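Robot sorting cell at our packing shop, what happens to the people on the bench?

Posted in Workplace and Jobs, 22 Oct 2020

Branwen Kemeys

I work at Mindetti, a small company that packs wooden toys and learning sets for schools. There are 30 of us on the floor. I've been on the sorting bench for 7 years. The work is taking mixed plastic shapes out of a tote, checking them, and putting them in the right order in the tray so the next person can close the box. It isn't hard but you do have to pay attention, and your wrists feel it by the end of the week.

In February the company is going to start running a robot cell for the sorting. They have a test setup going now in the old label room. We were told that no one is losing their job "as a direct result" and that bench staff will be offered "cell attendant" positions. I asked what a cell attendant does and got a one-page sheet that mostly says "monitor" and "support."

The test setup is a fixed arm over a table with a wood board set down on it. Someone sets out the shapes and the arm works on them by color and by shape. 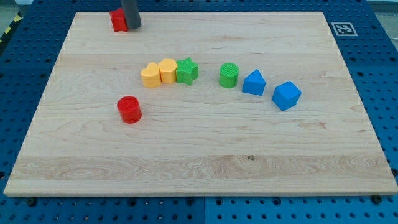

My lead says the attendant will load parts, clear jams, do the visual check and write up anything the arm gets wrong. She also says one attendant might cover two cells later on. The bench has four people on it per shift, so I can do that math myself.

What I want to know is from people who have been through this. Is the attendant job a real job or a place they put you for six months? Does the pay usually change? And should I take the training they are offering, or does signing up for it mean I've agreed to the new position? We don't have a union.

Sorcha Buckley

I went through close to the same thing at Bullitz, on the kitting line. I was a hand packer and then an attendant, and now I do setup for the cells on days. I can only tell you how it went at my place.

The job was real. It was also different from what the sheet said. "Monitor" turned out to mean a lot of small interruptions. The arm would stop because a piece was on its side, or two pieces were touching and it couldn't get hold of one of them. You walk over, fix it, press reset, walk back. Our first month I logged 82 stops on one shift. It came down a lot after that, mostly from changes the attendants asked for. The people who used to do the work by hand were the ones who knew which parts stick together and which color gets mixed up under bad lights.

My wrists got better. My feet got worse, because I went from a stool to standing on concrete. Ask for mats before it starts.

Pay: mine did not change at first. I asked at my next review, with the stop log printed out, and got a raise then. Two people who didn't ask stayed where they were. Get the job title and the rate in writing before you move. If they won't put a rate down, ask what rate you go back to if the cell doesn't work out.

Training: take it. At my company the sign-up form was only for the class. Read yours, and if it mentions a change of position, ask for that part to be taken out or put on a separate form. Keep a copy.

As for the four people on the bench, we had five and ended up with two attendants. One moved to shipping, one retired, and one left because the only opening was nights. No layoffs, but when people left later those spots weren't filled. I'd ask your lead straight out what happens to open positions. "Direct result" leaves room for that.

One more thing, ask who is allowed to stop the arm. At first we had to call a supervisor for anything past a reset and it was miserable. Now any attendant can stop it and lock it out, after a half-day class.

utidham_nights

They always say nobody will lose their job. Start looking now. My brother in law was at Phillips Road warehouse and they gave him a vest and a tablet and that was it. Also check if your overtime goes away, his did. We ran 1228 trays on a good day by hand and the machine was slower than that for a long time so they kept us on until it wasn't.

Branwen Kemeys

Thank you both. I asked about the form and it is only for the class, so I've signed up. The rate is "under review." I've asked for that in an email. I'll ask about the mats and who can stop it at the next floor meeting.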